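Presudberg Meeting Rooms Program
Progress report to the Grabowska Fund, second reporting period
Submitted by Marlene Lopes, Program Manager

1. Summary

The second period of the grant covered the return of the main conference room to daily use, the introduction of a shared booking and reset procedure, and the first stage of storage work in the adjoining corridor. Two of the three activities are complete. The storage work is behind schedule and is discussed in section 4.

Spending for the period came to $3312 against the approved budget line for rooms and equipment. A further $2000 remains committed to storage and has not yet been drawn.

2. Main conference room

The room reopened to staff and outside groups in October. It was used for 237 booked sessions in the period, including the regional planning talks with partners from Henduvport and the monthly training days run by Krystyna Lis. Sessions ranged from short staff briefings to full-day hearings with guests joining by phone.

The curved conference table was kept. The first application had proposed replacing it with smaller tables that could be moved apart, but users asked at the consultation stage that one large shared surface be retained, and the Fund agreed to the change. The money released was moved to sound equipment and cleaning. Henrique Macedo oversaw the work on the tabletop and reports that the finish is holding up well under daily use. The one complaint received concerns glare: the glossy white top reflects the ceiling lights, and two groups have asked whether the lights can be dimmed by section. A quote has been requested from Pemelis.

The main difficulty in this room is the table itself during and between sessions. Shared equipment and personal belongings end up together at the same few places. At one stretch of the table, a handheld microphone lay on its side, partly on a sheet of white paper, close to a blue notebook and a white booklet. A domed-lid cup with a straw, several bottles and a scatter of colorful papers and wrappers shared the same stretch with a zippered case and a computer mouse.

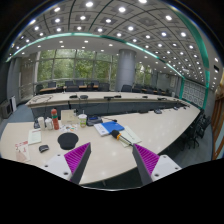 3. Booking and reset procedure

A reset procedure was agreed with regular users in November and is now part of the booking terms. The person who makes the booking is responsible for the following at the end of each session:

Return handheld microphones to the charging shelf, switched off.
Leave the computer mouse and its pad at the presenter's place.
Remove all cups, bottles and food wrappers.
Place notebooks, cases and other belongings left behind in the tray by the door.
Recycle loose papers unless they are marked for the next session.

Fifteen minutes are now held free between bookings for this purpose. Some groups objected at first to the shorter sessions, and the two longest-running evening groups were given a later closing time in return. Harsh Chauhan checks the room at noon and at 5 p.m. and keeps a short log. The log shows that microphones are now returned after most sessions. Drinks remain the weak point. A rule allowing only closed containers at the table was discussed with users and will be tried in the next period - open cups would be kept to the side counter.

Items left behind are held for one month. The most common are notebooks and charging cables.

4. Corridor storage

The storage cabinets were to be in place by the end of the period. The supplier delivered doors in the wrong size, and the order had to be returned. Bereket Demissie has agreed a new delivery date with the supplier, and no extra cost to the grant is expected. Until the cabinets arrive, spare microphones and cables are kept in the program office, and groups that start before 8 a.m. must collect them the evening before.

5. Use by outside groups

Attendance across all sessions reached 2253, counted from sign-in sheets. Staff meetings are included in that figure. The next report will show outside groups separately, as the Fund requested in its last letter.

6. Plans for the next period

The program will complete the corridor storage, try the closed-container rule, and decide on the lighting quote once it is received. We also ask the Fund to approve moving any balance left from the storage line to a second charging shelf, so that microphones can be returned at either end of the room. A short written request, with prices, will follow in January.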